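Questions fréquentes : meubles repris et repeints, atelier Plelik

Les tiroirs ne ferment pas à fond, c'est normal ?
Non. Souvent un fond qui a gonflé ou une vis de bouton trop longue. Videz, sortez le tiroir, regardez derrière. Si ça frotte toujours, écrivez-nous.

Quel gris pour les petites commodes ?
Le 205, mat. L'ancien 200 n'est plus suivi, il nous en reste 2 pots, pas plus. Les deux ne se raccordent pas, donc pas de retouche de l'un avec l'autre svp.

Je peux changer les boutons ?
Oui, tournevis par l'interieur. Gardez les anciens. Entraxe sans objet, un seul bouton par tiroir.

Le dessus, ça se nettoie comment ?
Eau tiède, goutte de savon, côté mousse de l'éponge. Jamais le côté vert ! Sur un mat ça lustre et ça ne part plus. Essuyer tout de suite, traces de doigts comprises.

Et si je pose à boire dessus ?
Bol, canette, pas de souci une fois la peinture bien dure. Avant ça un dessous de verre, sinon rond garanti.
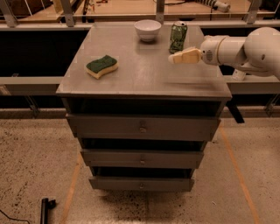 Pour le temps de séchage, comptez trois semaines avant d'y laisser quoi que ce soit la nuit. Au toucher c'est sec bien avant, mais ne vous y fiez pas.

Livraison ?
Mellside et alentours, 67 euros, rez-de-chaussée uniquement. Etage : voir avec Ignacio Oyelaran avant de commander, pas aprés.

Reprise d'un ancien meuble ?
Suspendue depuis octobre, plus de place. On vous dira quand ça rouvre.

Page mise à jour le 10 décembre 2023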